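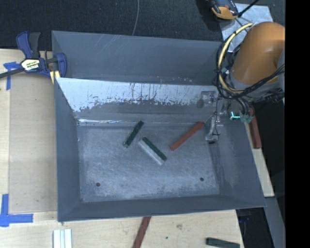

Median or mean for delivery times?

Posted 2024-09-06 by Mwanahawa Wanyama
Print this page | E-mail to a friend
Search help topics Go

Got 8 delivery times from our Tirgate depot, in hours. Mean comes out way above the median. One parcel took 167, rest are all short. Which do I put in the report?? Need it today

2 answers

Median. That one parcel is dragging teh mean up. Give the range as well.

Depends what its for. Total hours = mean times 8, cant get that from a median. I'd show both and check the 167 isnt a typo first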